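The Ferry Book

Emiliano Bustos kept the ferry book at Polldale for as long as the ferry ran, and when it stopped running he kept the book anyway. It was a ledger with a green cover. On the left page he wrote who crossed over, and on the right page he wrote who came back. The company had never asked for this. The man before him had done it, and he had been shown how on his first morning, along with the bilge pump and the rope.

The last crossing carried a baker, two goats and a man named Nicanor Vergara, who was going to Tapia to see a house. Emiliano wrote them down on the left page. The baker came back by the road that evening, with the goats. Vergara's line on the right page stayed blank.

"You could put a dash," said Leandro Valdebenito, who ran the store.

"A dash means drowned," said Emiliano.

"Then put something else."

He didn't. He took the book home and set it on the shelf over the stove, where the grease got to it. 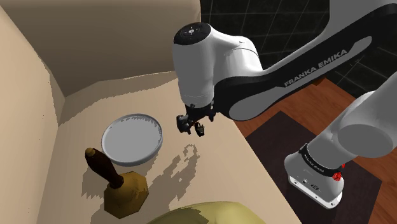 POLLDALE, December

The bridge company sent a letter. It was from Trurkus, and it said the landing would be cleared and that anything belonging to the ferry should be taken away before the end of the month. Emiliano read it twice and went down with a handcart. There was less than he expected. He took the bell, a lantern, the tin cash box and the chair. The boat itself had gone to Warus in the fall to be broken up, and the mooring posts were sunk too deep to pull.

Cristóbal Navarrete was sitting on the steps of the landing with his lunch. He was twelve and should have been in school.

"Is it true you wrote down everybody?" he asked.

"Everybody who paid."

"Am I in there?"

"You never paid. You sat on your mother's lap."

The boy thought about this. Then he got up and helped push the cart, because the path was steep and one of the wheels was bad. At the house he asked to see the book. Emiliano took it down and wiped it with his sleeve. They found the boy's mother on page 186, going over, and on the same day coming back. Next to her name Emiliano had written "and child."

"That's me," said Cristóbal.

"That's you."

The boy wanted to know who else was in it, so they went on turning pages until it was dark. There was a priest who had crossed 36 times in one summer. There was a bride who went over with her father and came back alone. Near the end they came to Vergara.

"Where's this one?"

"Tapia, I suppose."

"That's not far now. There's a bus."
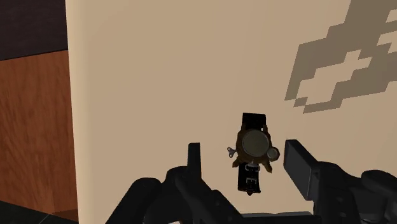
Emiliano had not been on the other side in four years. He had spent his working life going up to it and touching it and turning around, and it felt strange to be carried past the far landing and on up the hill in a bus with the heater going. He had the book on his knees in a flour sack. Across the aisle a woman had a bronze-brown thing held up with a big round gray dial on the front, a small knob low on one side and a piece of black strap at the top, and he couldn't tell if it was a watch or something else that you wound. She never turned the knob while he was looking. At Tapia she put it in her coat and got off ahead of him.

He asked at the post office. The clerk, Domingo Mansilla, had a cousin in Polldale and wanted news of her, and that took a while. Then he said Vergara lived at 514, the last house before the quarry, the one with the blue gate.

Vergara was splitting kindling in the yard. He had gotten heavier. He looked at Emiliano for some time before he put the hatchet down.

"The ferryman," he said.

"You didn't come back."

"I liked the house."

Emiliano nodded. It was a decent house, with a good roof. He took the book out of the sack and opened it on the chopping block, and Vergara bent down to look at his own name. The ink had gone brown. On the facing page there was the baker, and under the baker there was the empty line.

"Do I owe something?" Vergara asked.

"No. You paid one way."

"What do you want me to do, then?"

Emiliano had worked on this during the ride and had not gotten far. He felt in his pocket for the pencil.

"Are you staying?" he said.

Vergara looked at the gate, and at the wood he still had to split.

"My wife's buried here," he said. "Yes. I'm staying."

Emiliano wrote it on the line, the one word, and the month after it. Vergara asked if he wanted coffee. The bus back didn't leave until five, so he said he did, and he carried in an armful of the kindling on his way.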